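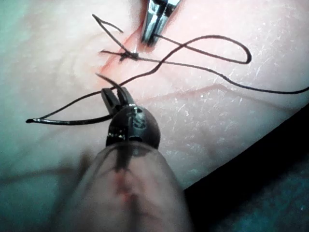

Jurgita Pētersons thinks the trouble starts with the stitches coming out, and that people are sent home with too little to go on. Inese Avotiņš agrees with her. She has been a practice nurse in Pudbridge for 14 years and spends much of her week on wound care.

"They get a leaflet and it goes in a drawer," she says. "Then they ring us on day five asking if they can have a bath."

Her usual answer is a short shower, then pat dry with a clean towel. She would like people to leave the creams alone as well. "I had a man in December who'd used furniture polish. He'd read it somewhere."

The surgery at Vekthorpe, where she covers one morning a week, has 200 patients over eighty on its list, and many live alone. A cut on the shin is the one she worries about most.
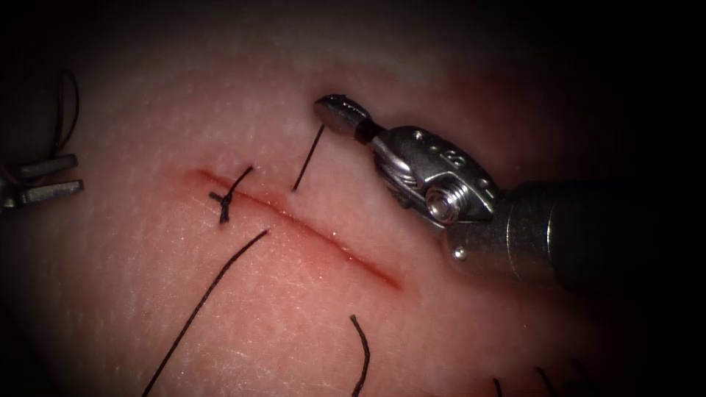
Skin there is thin and slow to mend, she says, and stitches on the leg often stay in longer than those on the face. "Face, five days or so. Leg, could be 14. People compare with their neighbour and think we've forgotten them."

She asks patients to ring if the redness spreads, if the pain gets worse or if they feel feverish. Calls about itching are fine too. "Itching's mostly healing. I'd still sooner they rang."

The surgery's new leaflet is one side of paper, in large type, with the phone number at the top.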